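AUTO 118: Vehicle Systems and Selection
Handout 6: Comparing two generations of the same car

Read before the lab session. Bring a printed copy and a pencil. The worksheet is due at the start of the next class.

1. What counts as a new generation

Manufacturers use the word "new" loosely. For this course we use three terms and you should keep them apart in your written work.

Model year change: paint colors, wheel options, small equipment changes. The part numbers for body panels stay the same.

Facelift (also called a refresh): new bumpers, lights and sometimes dashboard trim. The doors, roof and glass usually carry over. Most facelifts come in the middle of a model's life.

New generation: a new body, and usually a new or heavily revised platform. Doors and glass do not swap with the old car. The engine may or may not be new.

The quickest check is the door. If a front door from the older car will bolt on and line up with the fender, you are most likely looking at a facelift.

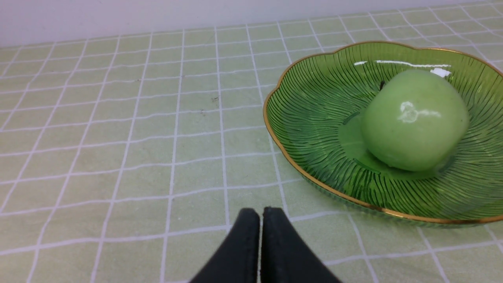
2. The case study

We will compare the first and second generation of the Riletti Biteo, a small front-wheel-drive hatchback. The figures for the second car are for the turbo model with the manual gearbox.

Power: the second generation makes 236 horsepower, which is 20 more than the first.
Wheels: 18-inch on both, with a wider tire on the newer car.
Length: the newer car is nearly 2 inches longer. Most of that is in the wheelbase.
Steering: hydraulic assist on the first, electric on the second.
Rear suspension: torsion beam on the first, multi-link on the second.

Students often go straight to the power figure. Start with the wheelbase and the rear suspension instead. A longer wheelbase tends to settle the ride on the highway and gives more rear legroom. It also makes the turning circle larger unless the front wheels can turn further. A multi-link rear axle lets each wheel react to a bump more independently, but it has more bushings to wear out and takes longer to align.

Weight needs care. Curb weight figures may or may not include fluids, fuel and a driver, depending on the market. Check the footnote before you subtract one number from the other. If you can't find the footnote, write "basis unknown" on the worksheet and do not calculate power-to-weight.

3. Styling, and how to write about it

You may say you dislike a car. Say which part, and what the older car did in the same place. "The rear looks heavy" is not enough. "The rear window is shallower than before and the bumper is taller, so there is more painted metal below the glass" can be checked by someone else.
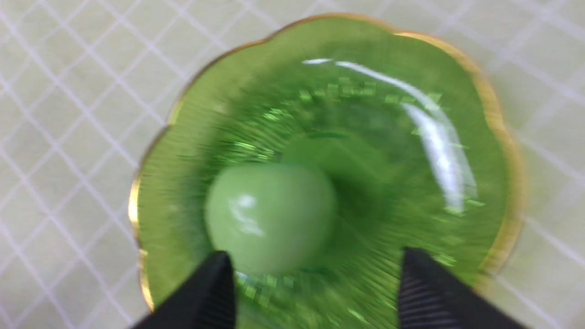
Keep outward visibility separate from looks. A higher window line is a styling choice, but it changes what the driver can see when backing up. Sit in both cars with the seat at the same height and note where the rear pillar blocks your view.

4. Reading

Ghoneim, chapter on platform sharing. Skip the section on trucks for now — we come back to it in May.

The Wastar spec sheets are in the course folder. The sheet for the older car was corrected on 22nd February, so throw out any copy you printed before then. The tire size was wrong.

5. Worksheet

Fill in both columns for length, wheelbase, track, curb weight, power and torque. Give units every time.
Mark each item as carried over, revised or new.
Write one paragraph on which change an owner would notice first in daily driving, and why.
Write one paragraph on which change would matter most to a repair shop.

Partial credit is given for a blank cell with a note on where you looked. Guessed numbers get none.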